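Grastitz Good Practice Guide for Cell Tasks with Soft Goods, second edition: a review
June
By Jonas Zürcher

I bought this guide for our small packing group because we had no written rules for soft cases and clothing. Our cell was inspected under the usual machine safety papers, and those say very little on how a zipper or a shirt should be treated. The Grastitz guide tries to fill this place. I have used it for one complete round of suitcase packing, together with my colleague Do-yoon Yeom, and I give my opinion as a user and no more than that.

The chapter on closures is the strongest. It asks that the fingers hold the pull tab and never the slider body, that the case stands on a plain surface, and that the grip force is written down before the first cycle. It also wants a stop when the pulling force rises suddenly, with no second try until a person has looked at the teeth. I was doubtful about this last rule. After 30 cycles I find it correct, even if it makes the work slow.

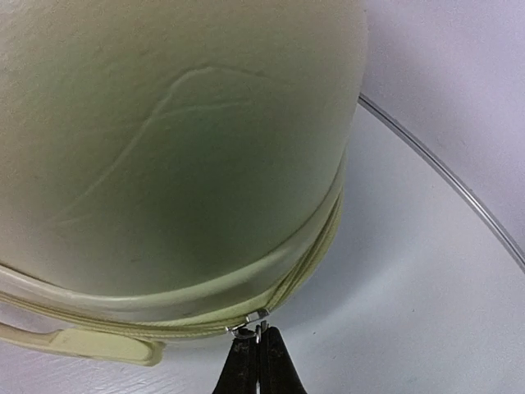
Vol. 8, No. 2, p. 41

Less good is the part on force limits. The table has one value for all zippers, and a light case with a curved edge does not behave like a straight pouch. At the corner the direction of pull must change, and the guide gives this one sentence. Do-yoon wrote our own page for it, with a lower speed in the curve, and I think the next edition should have something similar.

The garment chapter is more complete. A folded shirt should be taken across the fold, with the collar kept free, and it should be put down from a low height. Straps must be moved away from the path before the arm enters the case. I like also the rule about loose packages: they go in first and are checked by eye, so that the shirts do not hide a hard corner. The authors say that a placement is accepted only when the garment is fully inside the opening.
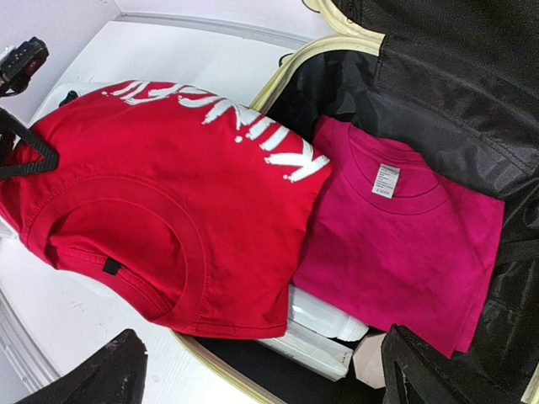 For this check they give a simple form with yes or no boxes, and we copied it without changes. Our operators filled 474 of these forms and complained only about the small print.

The language of the guide is heavy. Many sentences use "shall" where "should" is meant, and in a document of good practice this is not a small matter, as a reader cannot know what is obligatory. Compared with the older Schnyder handbook it is shorter and easier to search, but Schnyder explains better who is responsible when the program is changed between shifts. I would keep both on the shelf.

I recommend it to groups that already have a safe cell and want better habits in it. For a first installation it is not enough.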